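**Progress report: simulated household handling, open afternoon at Berkville**
Prepared by Mereana Lowther for the Lorngate programme office

This report covers the work since January and the open afternoon held at the Berkville site on Monday. Spending is within the agreed limits and is reported separately.

**1. Work shown**

Visitors were shown the Policarpio task set running in simulation. The tasks use a single Franka Emika arm on a fixed pedestal in a furnished room. The arm works over a dark surface with small household items on it, and the main task on the day was picking up a set of keys with orange tags.
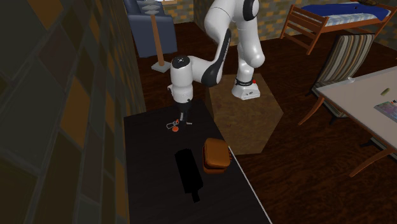

The room layouts come from the Zedton library, which now holds 62 rooms. Each has been checked for reach, so that at least one work surface lies within the arm's range from the pedestal. Layouts that failed the check were corrected by moving the pedestal. The furniture was left as supplied.

Two sessions were run, at 1.30 pm and 3 pm. Each opened with a short talk on how tasks are defined and scored, followed by live runs on the main screen. Visitors could ask for a run to be stopped and restarted from a different starting pose. The second session started late owing to a licence fault on the display machine.

**2. Results to date**

The test series stands at 1,912 completed runs across all tasks. Of these, 504 were key pick-ups. A run counts as a success only if the object is lifted clear of the surface and held until the timer ends. Partial lifts are logged as failures.

Thin, flat objects remain the weakest group. The usual fault is that the fingers close too high and slide over the object. Lowering the approach height has helped, but it brings more contacts with the surface, and these end the run under the present safety rule. 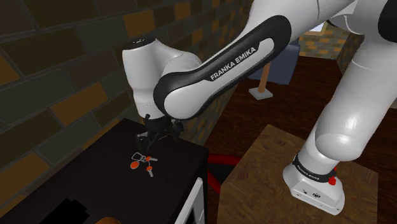 We propose to relax the rule so that light contact below a set force is allowed. The change affects scoring, and earlier runs would have to be rescored from the logs before any comparison is made. The logs hold the necessary force readings for all but the first batch, which would be repeated.

**3. Comments from visitors**

More than 200 written comments were collected over the afternoon. The most frequent request was for a plain display of the contact force during a run. Several visitors asked how room lighting is varied between runs. It is at present fixed for each room, and variation is planned for the next period.

**4. Next period**

- Agree the revised contact rule with Lorngate.
- Repeat the first batch and rescore the remainder.
- Add the force display to the operator screen.
- Begin lighting variation in the Zedton rooms.

A decision on the contact rule is needed before rescoring can start. The draft wording is attached as Annex A.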